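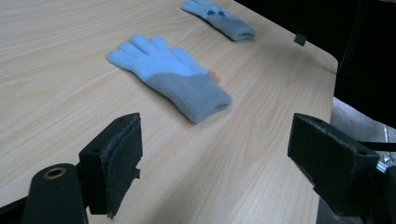

Wool gloves have gone fuzzy and a bit tight after washing

Posted by irklow_knits, September 6, 2018

I put a pair of two-colour wool gloves through the machine on the wool cycle at 30 with a spin of 400. They came out fluffy and a full size smaller. Can I stretch them back, and what should I wash them with next time? I have Duvura liquid in the cupboard but the label only mentions silk.

widton_wash
Soak them in lukewarm water with a capful of hair conditioner for half an hour. Don't rub. Press the water out in a towel, put them on your hands and ease each finger lengthways, then dry them flat away from the heater. You may get half a size back. If the wool has properly felted it won't return to what it was. I'd ring the maker about the liquid.

tin_bath
Mine shrank too. Bought new ones.

surdu801
Agree with the soak, but check the fibre label first. Acrylic blends go fuzzy from rubbing and don't felt much, so the tightness could be the cuff ribbing pulling in. A fabric comb takes off the worst of the fluff. I handwash all my winter stuff in a bucket in October and leave it on a rack overnight.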